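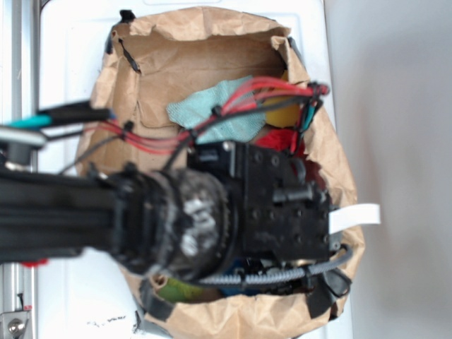

Benedito Guimarães
Fiction Contributor

The Sandwich Year

My aunt left me her bus route. I know you can't leave a person a bus route, and the lawyer knew it too, because he read that part twice and then took off his glasses. But there it was in her handwriting, after the car and before the good pans: "To my nephew, the 88, Kanaan to the harbor, and he is to ride it properly."

I was between jobs, which is how my family says unemployed, so I figured I'd ride it once, cry a little by a window, and go home with the pans.

She'd driven that bus for 23 years. I'd been on it as a kid, always in the seat right behind her, where she could hand me things over her shoulder without looking. Peppermints, mostly. Once a live crab in a coffee can that a fisherman had paid his fare with (she took it, she said, since he was short on change and the crab was long on personality). I got off at the harbor that day with the can in my lap and I was the happiest boy in the city.

So, a Monday in August, seven in the morning, I'm standing at the Kanaan stop in a clean shirt. The 88 pulls up and the driver is a woman half my aunt's age with a thermos the size of a fire extinguisher. I say good morning. She says, "You're the nephew."

I said how did you know that, and she said, "You've got her forehead. Sit behind me. Did you bring lunch?"

I had not brought lunch. It was seven in the morning!

"She said you wouldn't," the driver said, and closed the doors.

Okay, so you have to understand the 88. It goes down the hill from Kanaan past the old Desix button factory, then it does this ridiculous loop around the hospital, and then it drops all the way to the water, and nobody sensible takes it the whole way because the train does it in a third of the time. The people who ride it end to end are riding it on purpose. There was a man with a cello. There were two sisters who were not speaking to each other and sat together anyway. There was a very old gentleman in a very good hat who got on at the factory, looked at me in the seat behind the driver, and said, "Well, finally."

"Finally what?" I said.

"We're hungry," said one of the sisters. The other sister looked out the window like she'd never met any of us.

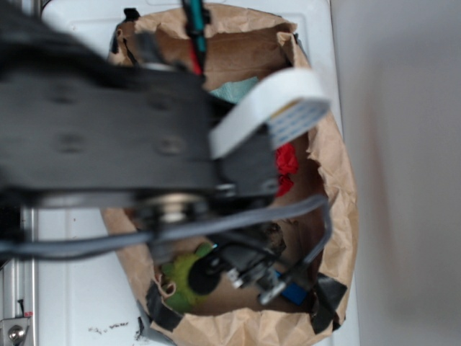 By Benedito Guimarães

I got the story in pieces, between stops. My aunt, it seems, made lunch. She made it for the whole bus, every Monday, and had done it so long that people planned around it. Egg and pickle for the cello. Sardine for the hat. The sisters each got half of the same one, ham and mustard, cut so that they had to pass it across to each other, and for the last few years that had been the only thing they'd passed.

"And she told you I'd do it," I said.

"She told us you'd come with nothing the first time," said the old man, "and that we were to be nice about it."

They were not that nice about it.

At the harbor everyone got off, and I sat there a minute with the engine ticking. The driver poured coffee into the lid of the thermos and handed it back over her shoulder, without looking, and that's when I finally did my crying by the window. She let me go at it. Then she said she had to turn the bus around and was I riding back or what.

I rode back. I went home and got out the good pans, which are no help at all with sandwiches, it has to be said, and I boiled 5 eggs and burned myself on one of them. I didn't know how my aunt made the pickle thing. I called my mother, who said it was mayonnaise and a spoon of the brine, and then she said, "Why?" and I said no reason, and she said, "You're on the bus, aren't you," and was quiet for a while, and then told me I should use more pepper than I thought.

The next Monday the cello man took one bite and chewed it for a long time.

"It's wet," he said.

"It's the brine."

"Hers wasn't wet."

He ate it, though. He ate the whole thing and folded up the wax paper and gave it back to me, the way they all did, because apparently she used them twice.

I did get a job, in case you're worried. It's at Randenum, in billing, and it starts at ten, and I told them at the interview that I couldn't do Mondays before noon. They asked if it was a medical thing. I said it was an inheritance. The woman wrote that down.

I'm better at the eggs now. In the winter the old man stopped coming for three weeks and I kept making the sardine one anyway, and eating it myself, and I hate sardines. Then one morning there he was outside the factory with a cane and the same hat, and the driver held the doors for him so long that a taxi behind us started honking.

"What've you got?" he said, before he'd even sat down.

"Sardine," I said, and passed it over.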